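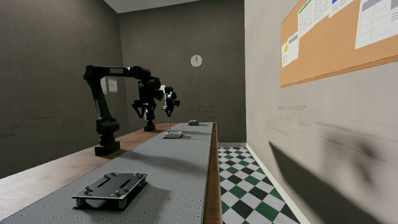
I have been trying to learn Swedish for four years, which is long enough to have raised a small child who would by now speak it better than me.

The reason was a house. My wife's great-aunt left her a quarter share in a cottage outside a village called Tralow, along with a box of letters and a set of instructions for the stove. The other three quarters belong to cousins, all of whom speak the kind of English that makes you check your own grammar. I didn't need Swedish. I want to be clear about that. I could have gone through the rest of my life saying "thanks, this is delicious" in English to people who would have understood me, and probably been relieved.

But there was the stove. The instructions ran to both sides of a sheet, in pencil, and the great-aunt had underlined one word three times. I looked it up. It meant "never." The words on either side of it I couldn't read, so I knew that there was something you must never do to the stove, and for our first whole July there we ate sandwiches.

When we got home I signed up for the app. You know the app, or one of its cousins. It kept a streak. I got the streak up to 137 days, and on day 137 I could say that the elephant drinks milk, that my aunt is a policeman, and that the turtles are ours. I said the one about the turtles to Trygve Hellström, the oldest cousin, over a video call. He was quiet for a bit and then asked, in English, whether we'd had a problem with turtles.

I lost the streak on an overnight flight, somewhere over the ocean, when the day ended without me. The app sent a message about how disappointed it was. I have had bosses who took it better when I quit.

After that I decided to go about it like an adult, which meant buying things. I bought a grammar. I bought a second grammar that explained the first one. I bought a box of flash cards, 200 of them, from a secondhand shop, and whoever had them before me had written little pencil notes on the backs. Most were helpful. The one for "butter" just said "again!!" and I think about that person a lot.

Then I found a class. It met in the evenings above a tile showroom on Flatulham Road, and yes, everybody had already made the joke by the time I got there. The teacher was Liv Viklund, who had taught high school for most of her working life and could silence a room by uncapping a marker. There were nine of us at the start. By the time the clocks changed there were five, and those of us who stayed did so mainly out of fear of having to explain ourselves to Liv in the grocery store.

The first thing she taught us was how to breathe in. Swedes in some parts of the country say yes by taking a quick little gasp, like someone who has just seen the bill. There's no word in it at all. She made us go around the table doing it, one at a time. Maximiliano Painemal, who drove a delivery truck and was learning for his in-laws, got it on the first try and was unbearable for the rest of the evening. I sounded like I was being told something about my car.

I practiced on the bus. I don't recommend this. A woman offered me her seat.

The thing I'd been led to believe about Swedish is that it is easy for English speakers. Every website says so. And the grammar is fine, I have no complaint with the grammar. The verbs don't change no matter who's doing the thing, and after high school French that felt like being let off a speeding ticket. What the websites leave out is that the language is sung. Words go up and down, and if you go up where you should go down you have said a different word, or the same word in a way that makes people tilt their heads. There's a famous pair, the duck and the spirit, spelled exactly alike with the "the" stuck on. Liv said them for us one after the other several times. I could hear that she was doing something. I could no more have told you which was the duck than I could have told you which of two dial tones was sad.

And then there's the sound. Anyone who has studied Swedish knows the sound. It's in the word for seven, and for nurse, and for lake, and in a tongue twister about seasick nurses that was obviously put together by a person who hated foreigners. It's a kind of blowing, somewhere between "sh" and "h" and putting out a candle. My grammar said to round the lips and "produce friction." The second grammar said the first grammar was oversimplifying. Maximiliano said to pretend your soup was too hot but you were in company and didn't want to make a fuss, and that's the only explanation that has ever done me any good.

My wife, I should say, was not learning Swedish. She had some from her grandmother, a kitchen sort of Swedish, all potatoes and mittens and shutting the door. She had never studied a minute of it. I would come home from class with my new phrase and say it to her very carefully and she'd say "what?" and I'd say it again, and she'd say it back to me properly without looking up from what she was doing. It's a strong marriage. I mention it for the record.

We went back the second summer and I was ready. I had 70 phrases on an index card, in small writing, sorted by where I thought I'd be standing when I needed them. The "hardware store" section was especially good. On our second morning I walked into the hardware store in the village and asked for a hinge, in a full sentence, with a verb. The man behind the counter, whose name I later learned was Holger Tveit, said, "Sure, what size?"

I said, in Swedish, that I would like to speak Swedish.

He said, in English, "Me too, but I'm Norwegian."

I bought the hinge. It was the wrong size, and I went back three times that week, and I honestly can't say whether what Holger and I ended up speaking was anybody's language. He'd say his thing and I'd say mine. He corrected me once, and when I passed the correction along to Trygve that evening he winced and told me never to say that to his mother. I still have the hinge. It's on a shelf with the flash cards.

The person who finally got me talking was Tyra Hägglund, who was six, and the daughter of the people at the next cottage. Six-year-olds are wonderful to learn from. They don't switch to English to be kind, partly because they can't and partly because it hasn't crossed their minds to be kind. Tyra just assumed that I was an adult who was bad at talking, as some are. When I got a word wrong she said it right, loudly, and waited until I said it back. She taught me the names of all her stuffed animals and the rules of a card game I'm fairly sure she was making up as we played, as the rule about sevens changed whenever I had one. I had to say "seven" maybe more that week than in the rest of my life. By Friday-ish, or whatever day it was, you lose track up there, I could blow out the candle on it nearly every time.

I also learned from Tyra that my word for "delicious," the one I'd been using at the dinner table for two summers, was really only for people. She found this so funny that she had to go and lie down on the grass.

So that's where I am. I can read the back of a milk carton. I can follow the weather on the radio if the weather isn't complicated. When the cousins all talk at once I get the nouns, which makes every conversation sound like an estate sale — boat, brother, roof, money, herring. I laugh when they laugh, half a beat behind, and Trygve has started turning to me after a joke and asking me to explain it. I take the little breath in. Sometimes it works.

Liv is starting the next level up when the tile people finish their renovations, and Maximiliano has already texted to ask if I'm going. His mother-in-law told him his accent was "brave." We're both going.

As for the stove, I did get through the instructions in the end, on a wet afternoon that second summer, with both grammars open and my wife calling out the kitchen words from the next room. It took me most of three hours. The sentence with the underlining says that you must never let Uncle Didrik light it.

He died before I was born. We had pancakes.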